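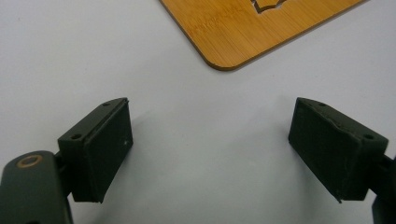 I'd been meaning to talk to someone who bakes for a living ever since my own sourdough went flat in February and stayed flat until Easter. So when the woman behind Jodosley, the little bakery on the corner by the bus stop, said she could give me an hour after closing, I turned up early with a notebook and, I admit, an empty bag.

She doesn't want her name used, which suits her. "People call me Jodosley anyway," she says. "The postman does. I've stopped correcting him."

We sat on flour sacks at the back, and she talked while she folded tea towels. I asked how she got started and she laughed for quite a long time.

"I was working in an insurance office and I hated the lunches. That was really all it was. I started taking my own bread in, and then the person at the next desk wanted a loaf, and then her sister wanted one. I was 29 and I thought, well, I'll try it for a summer."

The summer went on a bit! She rented a market stall first, next to a man selling phone cases, and sold out by ten most Saturdays - mainly, she says, by not making very much. The shop came later. It used to be a shoe repairer's and on damp days she swears it still smells of polish (I couldn't smell it, but I had my nose in a cheese scone).

I wanted to know about the hours, as everybody does.

"I get up at 2. You don't get used to it, whatever bakers tell you. I go to bed when my neighbours are having their tea and I can hear their telly through the wall. I know all the theme tunes and none of the stories."

And the worst day? She didn't have to think. A café called Mahawong had ordered almost 1000 rolls for a street party and the oven died halfway through the night. She rang Mindberg, the pizza place over the road, and got the owner out of bed. "He came down in his slippers and lit his oven for me. The rolls tasted a tiny bit of garlic. I had three people ask for the recipe."

She's firm on what home bakers get wrong. We're too impatient, she says, and we cut the loaf while it's hot. I looked at the floor. "Leave it alone! Go and do the washing up. Ring your mum." She also thinks most of us fuss over our starters. Hers lives in an old ice cream tub and gets fed when she remembers.

Would she open a second shop? "No. I'd have to get up at one."

She filled my bag with two seeded loaves and the last of the scones, and wouldn't take any money for the scones. I'd eaten one before the bus came.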